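Chapter 4
Warm Colors and Why We Fight About Them

I once spent an entire September trying to pick an orange. I'd been hired to choose one wall color for the lobby of a small hotel, the Merura, and I figured it would take me an afternoon (ha!). By the end of the month I had 76 paint chips taped to my kitchen cabinets and I couldn't have told you which ones were orange anymore. Some had gone brown on me. A couple looked pink before breakfast and rusty by dinner, and I hadn't touched them.

So this chapter is about warm colors, and mostly about the messy stretch between yellow and red where the names stop helping. Peach, tan, copper, rust, burnt orange: you and I could both use those words all day long and mean different things. Chapter 3 gave you hue, value and saturation one at a time, on nice flat squares. Now we let them run together, the way they do on just about any surface you'll ever have to match.
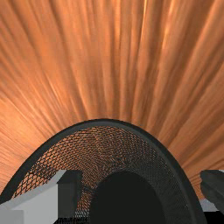 4.1 Where Does Orange Stop and Brown Start?

Brown is a funny one, because it doesn't get its own slice of the color wheel. Take an orange, keep the hue where it is, drop the value and ease off the saturation, and at some point you'll start calling it brown. Your neighbor will switch a little earlier or a little later. Put that same brown next to something nearly black and it can swing right back to orange!

Get out your paints and try it before you read on. Mix one orange you like, then darken it in small steps on a single strip of paper, and make a pencil mark at the step where the name changes for you.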